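Against the Redrawn Logo

October 16, 2020

Most small firms that ask for a new logo do not need one. They need a set of rules for the one they have. I have held this view for as long as I have done identity work, and the last few projects have hardened it.

Take Rullell, a restaurant supply wholesaler. The brief asked for a complete redraw of the wordmark. Before opening a drawing program I asked for every item then in print: menus for the trade counter, price lists, invoices, van lettering, carton labels. The pile came to 64 pieces. The wordmark appeared in 8 versions, two of them stretched, one set in a typeface that only resembled the original. The drawing was fine. The spacing had been lost in copying, and the red had drifted toward brown with each new printer.

A redraw would have given them a ninth version. What they got was a master file, a minimum size, one red with its ink values written down, and a clear-space rule based on the height of the capital R. The job took four weeks. It looks dull in a portfolio, and I have stopped putting it in mine.
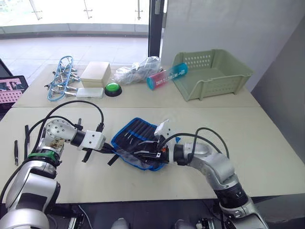
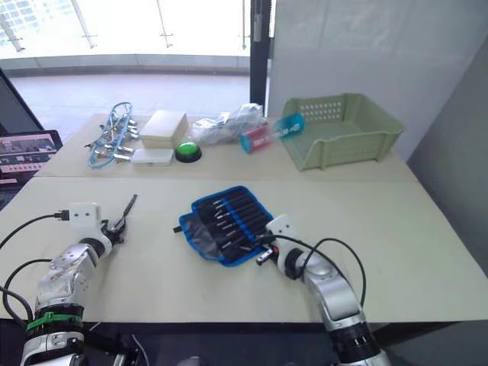
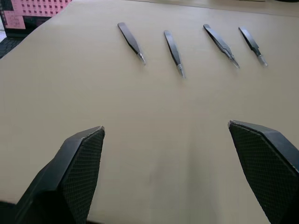

The tool roll lies open, with a blue border and elastic slots.

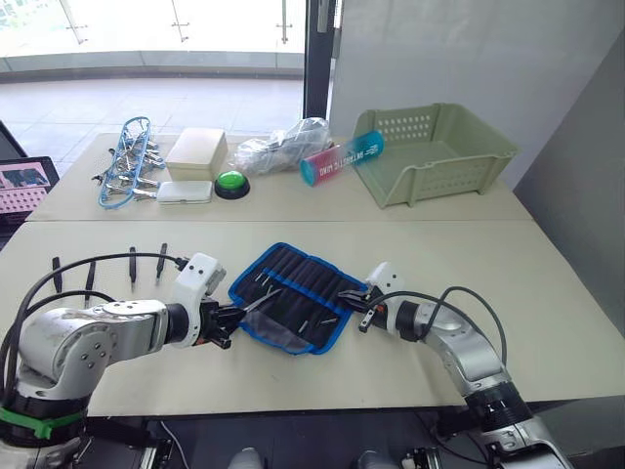

The usual objection is that an old mark looks dated. Sometimes it does. Bilteck had a mark with a drop shadow and a bevel, and both had to go, because neither survived printing in one color. But removing a shadow is maintenance. The letter shapes stayed, and so did the proportions, and customers who had seen the sign on the highway for years could still find the building.

There is also the matter of cost, which designers tend to quote badly. The fee for the drawing is the small part. The large part is replacement: signs, uniforms, packaging, forms, the embroidered caps in the stockroom. Ravn approved a new symbol in February and is still shipping boxes with the previous one. For now the company has two identities, and it paid for both.

I do not claim that a redraw is never right. When Plilalex changed its name, the old letters were of no use to it. A merger can force the question, and so can a legal dispute. A mark that fails at small sizes should be fixed, and fixing it may mean starting over. My test is simple enough: print the mark in black at 4 millimeters high, hand it to a person outside the trade, and ask them to read it aloud. If they can, leave the letters alone and look at the spacing, the color and the files.

Designers resist this because rules are hard to sell. A presentation of before and after fills a screen; a page of measurements does not. I understand the problem — I have sat through meetings where page 89 of a manual was the most useful thing on the table and no one had turned to it. The answer is a shorter manual. Rullell's fits on one folded sheet, pinned above the desk where the price lists are made up.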